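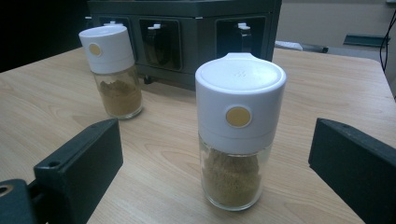

Shaker jars with white caps and ground spice.

7. Setting up the Masilela pantry cabinet

This section is for the person who puts the cabinet in its place and fills it the first time. The assembly of the body, the doors and the back panel is described in the section before. Please finish the assembly completely before you continue here, also the tightening of the hinge screws.

You need: a spirit level, a soft cloth, a screwdriver with cross head, a pencil, and the bag with part number 3302 (shelf pins, wall bracket, door bumpers). For the wall bracket you also need a screw and a plug which are suitable for your wall. These are not in the bag, as walls are different from house to house.

Choosing the place

1. Choose a wall inside the kitchen or directly beside it. An outside wall is possible, but in a cold winter it can become damp behind the cabinet, and you should then look behind it from time to time.

2. Keep the cabinet away from the oven, the dishwasher and the radiator. A place next to the refrigerator is accepted if there is a gap of a hand width on that side. Warm air comes out of many refrigerators at the back or at the bottom.

3. Check that the sun does not stand on the doors in the afternoon. The doors are closed most of the day, but the inside will still get warm, and flour and nuts suffer from this more than rice or dried beans.

4. Open both doors fully with your hand before you decide. The left door needs the same space as the right one. People often forget a light switch or the handle of a window.

Note: Do not place the cabinet on a thick carpet. It cannot be leveled there, or it is level on the first day and leans after some weeks.

Leveling and fixing

1. Move the empty cabinet into its place. This work is for two persons. Lift it, do not push it, as the feet can scratch a soft floor.

2. Put the spirit level on the bottom shelf, first from left to right and then from front to back.

3. Turn the feet until the bubble is in the middle both ways. Turn clockwise to lower a corner and counterclockwise to raise it. Small turns are enough.

4. Close the doors and look at the gap between them. If the gap is wider at the top than at the bottom, one front foot is still too high or too low. Correct the foot first. Use the hinge screws only when the level is already good.

5. Mark the hole for the wall bracket with the pencil. Move the cabinet forward, drill, put in the plug, and bring the cabinet back.

6. Fix the bracket to the wall and then to the top panel. Pull gently at the upper edge of the cabinet. It should not come forward.

CAUTION: The cabinet must be fixed to the wall before anything is put on the shelves. A filled cabinet with open doors can fall to the front. This is especially dangerous where children live or visit.

CAUTION: Before drilling, make sure there is no cable or water pipe behind the place. If you are not sure, ask a qualified person.

Airing and first cleaning

1. Wipe all inside surfaces with a cloth which is a little damp. Plain water is sufficient. Please do not use a cleaner with perfume, the smell goes into tea and flour and stays there a long time.

2. Dry with a second cloth. Pay attention to the small holes for the shelf pins, where drops like to stay.

3. Leave both doors open overnight. In a humid season leave them open for a longer time.

4. Smell inside the cabinet the next morning. A light smell of new wood is normal and goes away. If the smell is sharp, let it air again before you put in any food.

Placing the shelves

1. Decide the height of the tallest thing you store – often it is a bottle of oil or a box of noodles – and make one shelf space for it at the bottom.

2. Push in four pins for each shelf, all at the same height. A pin is fully in when the collar touches the wood.

3. Lay the shelf on the pins from the front, slightly tilted, and let it down. The finished edge must face you.

4. Press on each corner with your hand. If one corner moves, take out the shelf and count the holes again from below. Almost always one pin is in the wrong hole.

5. Put the narrow shelf, called the Zurik shelf in the parts list, at the height of your eyes. It is made for small containers in a single row, for example spices, baking powder, yeast and tea. Bigger things stand better on the deep shelves.

Note: The shelves are not fixed by the pins against pulling. When you take out a heavy container, lift it first and then bring it to you. A customer of ours, Mrs. Cuiping Qian, wrote to us that she glued a thin strip of cork under the back edge of each shelf against sliding. We tried it in our workshop in Starkthorpe and can recommend it, but it is not necessary for the safe use.

Preparing the food containers

Most dry food keeps better in a closed container than in the opened bag. You can use the containers that you already have. Glass, metal and hard plastic are all suitable, as long as the lid closes well.

1. Wash the containers and lids and let them dry with the opening down on a clean towel. When they look dry, turn them and wait roughly 2 hours more.

2. Look at the lid. If it has a rubber ring, take out the ring, dry it separately and put it back without twisting.

3. Fill each container up to a finger width under the edge. Knock it lightly on a folded towel so the food settles.

4. Cut the date from the bag, or copy it, and attach it to the bottom or the back of the container. The name goes on the front.

5. Do not mix an old rest with new food. Put the rest in a small bowl, fill the container with the new food and place the old rest on top, so it is used first. For flour we advise to finish the old one completely.

6. Check spice containers separately. Ground spices lose their smell earlier than whole ones. Rub a little between the fingers – if you can hardly smell it, it is time for new.

Caution with steam: Do not shake or pour spices directly over a boiling pot. The steam goes up into the opening and the powder becomes hard. Take what you need in a spoon or in your dry hand, and close the container before you go back to the stove.

If a powder is already hard, you can break it with a fork when it still smells good. Food which shows mold, or small threads or insects, must be thrown away together with everything open on the same shelf. Clean the shelf and the pin holes after this.

Filling the cabinet

1. Start from the bottom with the heavy things: flour, sugar, rice, canned food, bottles. Put them in the middle of the shelf and then work to the sides.

2. Leave a finger width free at the back panel, so the air can move.

3. Place the food of the same kind one behind the other, with the older one in front. A new purchase always goes to the back.

4. Keep potatoes, onions and fresh fruit outside the cabinet. They give off moisture.

5. Close the doors slowly the first time and listen. If something touches, a container stands too far in front.

6. Stick the door bumpers on the inside corners of the doors, at the top and the bottom, and press each one firmly.

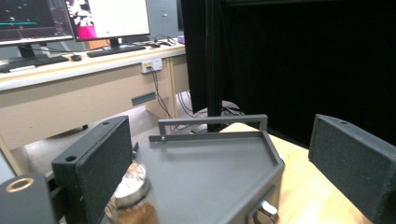

Care during the year

Wipe the shelves when something was spilled, and do one complete cleaning in a dry month. In our region February is good for this, as the heating is on and the cabinet dries quickly. Empty it from the top to the bottom, look at the dates, and check the wall bracket with your hand. Retighten the hinge screws if a door hangs.

The level can change in the first weeks under the weight. Repeat the check with the spirit level once after the cabinet was filled. You do not need to empty it for a small correction, but the bracket screw at the top panel must be loosened before and tightened after.

If something does not fit

A door does not stay closed: check the level first, then the bumpers. Two bumpers on top of each other are too thick.

A shelf bends in the middle: take off some weight and turn the shelf upside down.

Water drops on the back panel: move the cabinet a hand width from the wall, let it dry with open doors, and use a longer bracket. The longer bracket can be ordered from our parts desk in Tretbridge. Please ask for Haoran Zheng and have the number from the bag ready.

A pin is missing: do not replace it with a nail or a screw. Leave this shelf out until the new pin arrives.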